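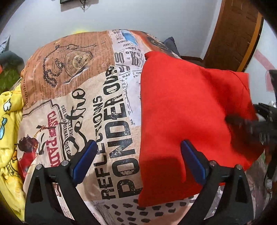
Mirham, April

Minutes of the Mirham Electricity Users' Group, held in the upstairs room at the library, 7 pm

In the chair: Sidra Jafri
Also present: Asif Memon, Aqeel Jafri, Peiyu Lu, and for the distribution company, Iner, Shamim Dogar (items 2 to 4)

1. Minutes of the last meeting
Agreed, after "substation" was restored in place of "subscription" throughout. Aqeel Jafri asked for it to be recorded that he had spotted this. It is recorded.

2. Transfer of meter reading to Iner
Mr Dogar explained that meter reading and fault repairs in the east of the town would pass from the municipal electricity office to Iner at the end of the summer. Billing would stay with the municipal office. Asif Memon asked who a customer should ring if the bill was wrong because the reading was wrong. Mr Dogar said this was a good question. The chair asked whether it was also one with an answer, and he undertook to send one in writing.

Of the 500 meters on the east side list, 488 were read last quarter. Peiyu Lu asked about the other 12. Mr Dogar said that some were behind locked gates and a few were at addresses the reader could not find. Ms Lu said that one of them was hers, that she had no gate, and that the bills had never had any trouble finding her.
Action: Mr Dogar to supply the list of unread meters. Ms Lu to be at home.

3. Evening power cuts
Mr Memon had kept a log of cuts on the Mill Road feeder and made it 63 since the winter. Iner's own figure was lower. After some discussion it emerged that Iner does not count a cut of under five minutes, which it calls an interruption. Mr Memon said his freezer was unaware of the distinction.

Mr Dogar said the transformer at Mill Road was overloaded and that a replacement had been ordered. Asked when, he said recently. Asked when it would arrive, he said there was a queue. The group has now been told about the queue at three meetings and would like to know whether it moves.
Action: Mr Dogar to provide the order date and expected delivery. Mr Memon to carry on with the log, including interruptions.

4. Staff at the old office
Aqeel Jafri had spoken to two of the line staff, who had heard about the transfer from a notice stuck to the kettle. They wanted to know whether their years of service would carry over. Mr Dogar said that terms were still being talked through and he could not comment, and then commented for quite a while. The substance was that nothing had been decided.
Mr Dogar was thanked and left to catch his bus.

5. Street lighting
The lamps by the bus station remain on all day. The lamps on Canal Lane remain off all night. Ms Lu suggested swapping them. The chair will write to the municipal office again, enclosing the previous letter.

6. Money
Around 800 is left in the account. Photocopying has gone up. Mr Memon proposed printing on both sides and this was carried, Aqeel Jafri abstaining on grounds of eyesight.

7. Any other business
The library has asked that chairs be stacked in fives and not in whatever we did last time.

The next meeting will be in the same room, power permitting. The meeting closed at 8.50 pm – the lights had gone at 8.40, and item 7 was taken by torch.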